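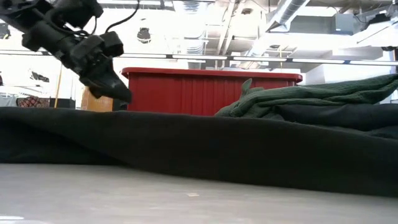

Yichen Cui

Le 20 mai 2022, Dwayne Nguyen-Tran a écrit :
> Bonjour à toutes et tous,
> Ma fille de 16 ans est cœliaque, diagnostic posé en avril. La cantine du lycée nous demande un protocole écrit et je ne sais pas par quel bout commencer. Et elle refuse d'en parler à ses copines. Des pistes ?
> Dwayne

Bonjour Dwayne, et bienvenue sur la liste !

Je suis passée par là avec mon fils et je t'assure qu'on respire mieux au bout de quelques mois. Pour la cantine, demande un PAI au proviseur, puis fais remplir la partie médicale par le médecin qui suit ta fille. Chez nous la réponse est arrivée en 21 jours, et la cuisinière a été formidable (elle a même appris à faire des crêpes au sarrasin, un succès fou !).

Pour les copines, laisse-la venir. Mon fils a fini par s'inscrire au groupe ados de Clodosa, ils sont plus de 300 maintenant et ils s'échangent des adresses de pizzerias toute la journée. Il y a aussi un week-end cuisine en juillet, je peux t'envoyer le programme.

Ah, et garde tes tickets de caisse pour les pains et les farines, on te les demandera pour le remboursement.

Écris-moi en privé si tu veux notre PAI comme modèle, je le retrouve ce soir.

Amitiés,
Yichen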